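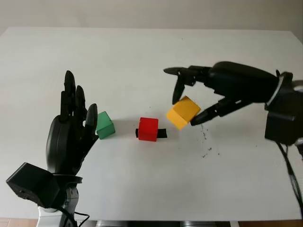

*Bench work with Callier, our bimanual control stack. Yellow cube in the right hand; green and red on the table.*

**1/** The Votum manipulation software group has tagged a new release of Callier. This thread summarizes the changes to control, perception and planning, and lists the issues that remain open. Full notes are in the repository under the November milestone, where most of this work was first scheduled.

**2/** Grasp control. The previous controller closed all fingers at one fixed rate and stopped on a current threshold. The new one closes on position until first contact, then hands over to a force loop. The handover previously took 20 control ticks. It now takes 4.

**3/** The threshold itself has moved out of the source code and into the hand profile. Teams that patched the old constant by hand should remove the patch before updating. The two settings will otherwise be applied one after the other, and the grip will be weaker than intended.

**4/** Perception. Cube pose is estimated from the head view and refined from the wrist view once the hand is close. The refinement step may now reject its own result. When the two estimates disagree by more than the configured limit, the planner keeps the head estimate and slows the approach. 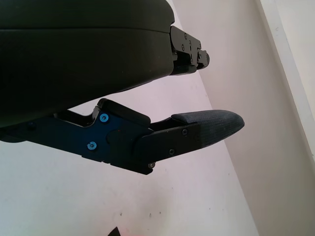 **5/** Wrist calibration is now stored per finger set instead of per arm. Changing a fingertip moves the contact point, and the old format had no field for it. The migration script reads existing files and writes the new format beside them – it does not delete anything.

**6/** Operators should run the calibration check after every fingertip change, including a change to a part of the same type. The check is started with the command `callier check --wrist` and ends with a plain pass or fail. A fail blocks autonomous motion on that arm. Manual jogging remains available.

**7/** Planning. Both arms now share one collision model. Earlier releases planned each arm against a frozen copy of the other, and the copies could fall out of date during long motions. The shared model costs some planning time, and we consider the cost acceptable for tabletop work.

**8/** Tooling. Arnaud, our log viewer, can now place finger position, motor current and planner state on a single time axis. Logs recorded with earlier releases will open, but the planner row will be blank.

**9/** Testing. The regression suite for this release contains 177 recorded pick attempts, replayed against the new controller in simulation. Replay does not reproduce contact faithfully, and we ask readers not to treat a clean replay as evidence of a good grasp on hardware.

**10/** Known issues. There are 2 at the time of tagging:
- The pose estimator may swap the identities of neighboring cubes when a hand covers part of one.
- Stopping a plan during the force handover leaves the hand in its last commanded state. It must be released by the operator.

**11/** The Troltport site will remain on the previous release until the second issue is closed. Other sites may update at their convenience. Please file reports in the Callier tracker with the Arnaud log attached and the hand profile named in the title.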